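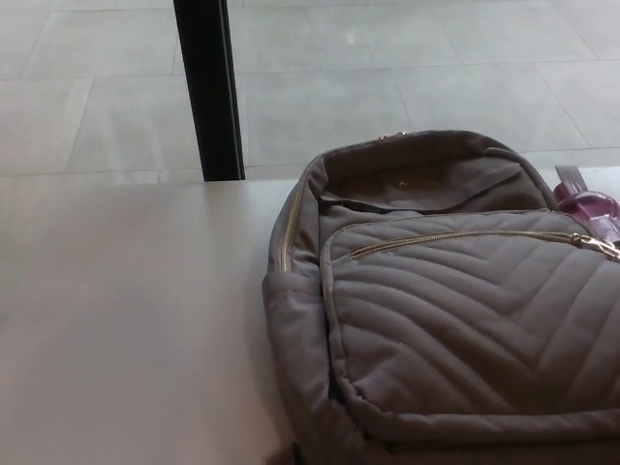 TURNCOMBE SOFT GOODS WORKSHOP
Bench notebook, bags and cases
June, entry opened 9.40 am
Entered by: B. Galbraith
Also present: M. Muli (morning), T. Saraç (from 2 pm)
Item: 1722, Flolla quilted backpack, grey

Purpose of entry

Continuation of the work on item 1722. The condition record made at intake was incomplete. It gave the overall size and nothing on the lining, the zips or the quilting. Ms Ji has asked that the record be brought up to the standard used for the Pyo cases before any stitching is undone, and that the question of the pattern for the front pocket be settled at the same time.

No unpicking was carried out today. All observations are of the bag as received.

Dimensions

Taken with the bag on its back and the padding left to settle for ten minutes.

Height, top seam to base seam: 372 mm
Width at the widest point: 303 mm
Depth at the base, unfilled: 124 mm

The intake sheet has the height and width the wrong way round. I have corrected the sheet and initialled it. The depth should be treated with some care. The bag has no stiffening in the side panels and the figure changes according to how firmly the rule is held against the cloth. Ms Muli repeated the measurement and agreed with it, holding the rule lightly. A second depth should be taken over the filling block before the pattern is drawn.

Outer fabric

Grey, with a mauve or taupe cast depending on where one stands. The Tastmont shade card was tried against it at the bench and again by the window. At the bench the nearest card was the warm grey; by the window it was the one next to it. Both have been noted on the sheet. I would prefer not to order cloth against either until a swatch is in hand.

The surface is matt, with a slight sheen on the raised parts of the quilting. Any replacement cloth with a noticeable gloss would look wrong beside it. The samples from the last Tastmont delivery are too shiny and have been returned to the drawer.

The side panel is lightly wrinkled. It was not pressed. Please do not steam this bag before the padding has been identified.

Front pocket

The pocket is quilted in a chevron. The rows meet in a V and the lines are evenly spaced. The thread is slightly lighter than the fabric. I had assumed from the intake note ("grey thread, matching") that any mid-grey would do for a repair, and it would not; a matching thread would disappear into the channel and leave a visible break in the line. Ms Yeom has a cone that may be close and will bring it over.

The pocket stands well forward of the body of the bag. The lower edge in particular is full and curves down to the seam above the bottom panel. There is a question as to whether the fullness comes from the quilting alone or from shaping in the pocket piece. Ms Muli is of the opinion that the piece was cut flat, quilted, and then eased into the seam. I think there may be a small dart at each lower corner, but I could not feel one through the padding and will not insist on it.

For the pattern, the order of work matters. If the cloth is quilted first and cut afterwards, the V can be centred by eye on the finished panel. If it is cut first, the quilting draws it in and the panel ends up short. On the last Pyo case the panel was cut first, and the allowance was not enough, and the pocket had to be made again. It is proposed that for 1722 a piece be quilted oversize, left overnight, and cut the next morning to a card template.

Zips

Both the main zip and the pocket zip are gold in tone. The main zip follows the outer curve of the bag. The pocket zip runs across the top edge of the pocket. The teeth are small. I have entered "gold-toned" on the sheet and left the metal blank. The intake sheet said "brass", with no indication of how that was arrived at, and the word has been struck through.

The main zip was run in both directions, slowly. It moves well along the straight and is a little stiff at the top curve, on the left. There is no damage to the tape at that point that I could find. Stiffness on a curve is common where the tape has been stretched in sewing, and Mr Saraç considered this the likely cause when he tried it in the afternoon. He advised against wax at this stage. The pocket zip was run and gave no trouble.

Should a replacement ever be called for, the stores hold nothing in this tone at the length required. The gold zips in the cabinet are a coarser tooth and would look heavy on a bag of this kind.

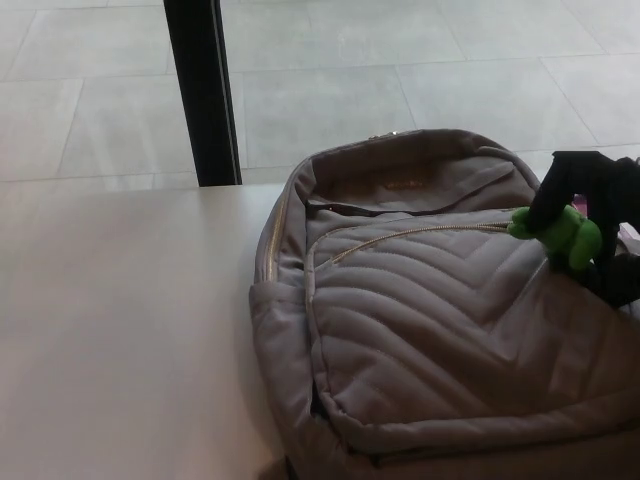
Item 1722, main compartment part open, showing the lining and the inner label.

Interior

The lining is brownish and darker than the outer cloth. A small tan label is stitched to the inner fabric a little below the rim. The lettering is very faint. I attempted it under the bench lamp with the small magnifier and could not make out enough to enter. The label has been recorded as "present, not read". Would whoever uses the stand magnifier next please try it and write the result beneath this entry, with initials, including any part reading. Guesses should be marked as such.

The fabric at the opening does not hold its shape. It sags and folds over as soon as the zip is drawn back, and the top panel drops inwards. This was raised at intake as a possible fault. In my view it is simply how the bag is made. The padding is soft throughout and there is nothing at the rim to hold it up. A user would find that the bag needs one hand to keep it open and the other to fill it, which is a matter for the comments section and should not be listed under damage. Ms Ji to decide on the wording.

The lining was felt along the seams as far as the hand would reach with the bag lying on its back. No loose thread ends were found at the top. The lower corners were not reached and remain to be done. The bag will need to be stood up for this and the lining drawn out, which is a job for two people.

Method of opening, for the record

There has been some variation between colleagues in how bags of this type are opened on the bench, and it has affected the notes. The following was used today and is suggested for the rest of the Flolla items.

1. Lay the bag on its back, front pocket uppermost, base towards you.
2. Smooth the side panel down to the table without pulling the zip tape.
3. Hold the cloth just behind the slider and draw the zip away from the top centre.
4. Stop at the shoulder of the curve. Check the tape before going on.
5. Let the top panel fall as it will. Do not prop it.

Step 5 is included at Ms Muli's request. Two earlier entries describe a "stiff rim" on bags which had been propped with card at the time.

Afternoon, 2.15 pm

Mr Saraç joined and went over the quilting with the card gauge. He found the spacing regular at the upper part of the pocket. Towards the lower edge the gauge is difficult to seat on account of the curve and the readings were not entered. He will cut a narrower gauge.

He also asked whether the tracing of the chevron could be made directly from the bag with tissue and a soft pencil. This was tried on the upper left part of the pocket. The tissue slid on the padding and the lines came out thicker than they should be. A second attempt with the tissue pinned beyond the edge, into the foam board, was better, and the sheet has been kept in the 1722 folder. It is good enough to take the angle of the V from. It should not be used for the spacing.

Pins must not be put into the pocket itself. The fabric may mark.

There was a short discussion of whether the whole bag should be copied or only the pocket. The request as received refers to "the quilted part". Ms Galbraith (self) to write and ask. In the meantime the pattern work is limited to the front pocket and its zip, and the time should be booked accordingly.

Corrections to the intake sheet

Height and width exchanged. Corrected.
Lining given as "as outer". Changed to "brownish, darker than outer".
Zip metal given without basis. Struck through.
Thread given as matching. Changed to "slightly lighter than fabric".
Label not mentioned. Added.

Outstanding

Label lettering: any colleague with the stand magnifier.
Lower corners of lining: B.G. and M.M.
Second depth over filling block: M.M.
Narrow gauge: T.S.
Thread cone for comparison: S.Y.
Shade, to be settled against a cloth swatch: B.G., once Tastmont reply.
Wording on the soft rim: M.J.
Base and shoulder straps: not examined today. Sheet left open at that section.

Storage

Bag to go on the second shelf, on its back, with both zips closed and acid-free tissue laid loosely in the main compartment. It is not to be hung by the loop and nothing is to be placed on top of it. The quilting on the last Flolla item was flattened on one side by a box of offcuts and took several days to recover.

Entry closed 4.50 pm. B.G.

Added, M.M.: depth repeated over the filling block as requested, but the block is too wide at the top and pushed the side panel out. Reading discarded. Smaller block on order from the joinery bench.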